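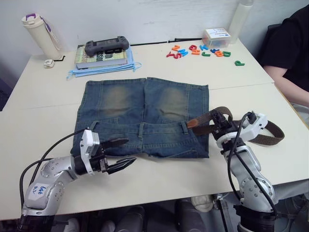

Cut-off jeans with a brown woven belt.

Speaker notes: What happens to the summer bin
Leire Villanueva, Majali Clothing Exchange
November 2025

Slide 1
Say hello, say who I am. I have sorted donated clothes at Majali for nine years. The talk is 30 minutes and questions can wait until the end, except if I use a word people don't know. Then put a hand up.

Slide 2
Start with the total. Last year we took in 3,867 bags. Pause. A bag is whatever people tie shut, so some hold one coat and some hold a whole dresser. We stopped weighing them when the floor scale broke.
Most bags come in June, when leases end and students move out. The winter coats come in then too, which is the wrong time to sell them. They go upstairs until fall.

Slide 3
How a bag gets sorted. Open it on the table, not on the floor. Check pockets first. Then four piles: sell, mend, pass on, rags.
Explain "pass on." These are clean clothes we have too many of. They go to Zonelden, across the county line, where the store is bigger and they can use children's sizes.
Mention Nassoro Mwaipopo here. He wrote the pile rules and they still hang over the table. Read the first one out loud: If you would lend it to a cousin, it sells.

Slide 4
Denim. It needs its own slide because people get it wrong in both directions.
Fading is fine. Fraying at a cut hem is fine. Thin cloth at the inner thigh is a problem, and you find it by holding the leg up to a window. A stuck zipper goes to mend. A missing button goes to mend. Mildew goes straight to rags, in a closed sack, away from everything else.
Shorts that somebody cut from long jeans sell well from May on. Price them the same as store-bought shorts. We used to mark them down and there was no need.

Slide 5
Belts. Leave a belt in the loops if it suits the pants and the buckle works. Otherwise it goes on the hooks by the register. Loose belts in a bin get tangled and customers give up on them.
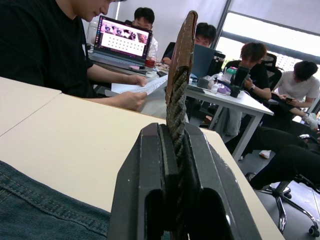
Check the stitching before anything goes on a hook. Pull gently where two materials meet. Dušan Hodžić restitches those on the heavy machine when he has time, and he would like fewer of them, so only give him ones that will sell for more than five dollars.

Slide 6
Money. Rent is the biggest cost, then heat. The mending table took in 285 dollars more than it spent on thread, needles and parts. It is a small number and I want to show it anyway. (If Kumudini Chowdhury is in the room, she can answer questions on the accounts.)

Slide 7
What we ask of donors. Wash it. Tie shoes together by the laces. Tell us if something is broken, a scrap of paper in the pocket is enough. No pillows.
Drop-off is at the side door, 2 bags per visit while the back stairs are being fixed.

Slide 8
Leave the address up during questions. Price sheets are on the chair by the door. Collect the clicker from the lectern before leaving, it belongs to the library.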